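Plemix: progress report to the Brillix Games Fund
Second reporting period, Tuesday, February 14, 2023

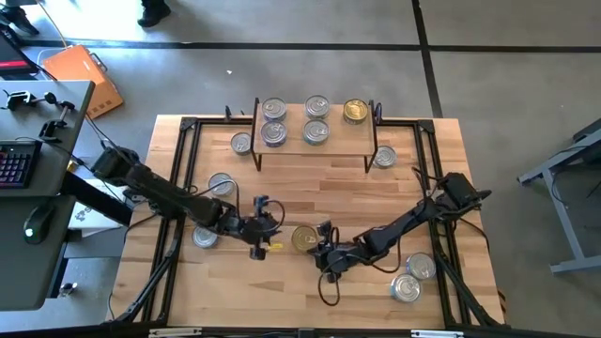 Two arms at the wooden table, grippers facing.

Thank you, first of all, for your patience over the holidays, and for the very kind note that came with the second payment. We read it out to everyone at Plelness and it cheered us up no end (it had been a long week of chasing server crashes).

The biggest piece of work this period was the character creator. As you'll remember from our last report, players told us there weren't enough body shapes or hairstyles, and that a lot of the armour only looked right on one build. We've now refitted 428 pieces of clothing and armour so they sit properly on every body type, and we've added scars, glasses and a much better range of skin tones. It took longer than we'd budgeted for, mostly on account of the cloaks, which kept falling through people's knees whenever they sat down!

The open test of the Messina map ran for 2 weekends. We had hoped for 1,000 players and ended up with 2,251, so the queues were longer than we'd have liked on the first Saturday morning. Most of the feedback was friendly. People loved the harbour and the night colours, and they disliked the ladder near the lighthouse, which we've already moved. There were also some fair complaints about voice chat, where the mute button was buried three menus deep. It now has its own key.

Spending is a little under plan for sound and a little over for testing, and we'd like your okay to shift the difference across. The revised budget is attached.

We're still behind on controller support. The menus work well enough, but aiming feels sluggish and we don't want to put it in front of players yet. Our plan is to have it ready for the next test in April, along with the colour-blind settings you asked about. If you'd like a few keys for that one, just let us know how many and we'll send them over with the sign-up details.

Warm regards,
The Plemix team at Plelness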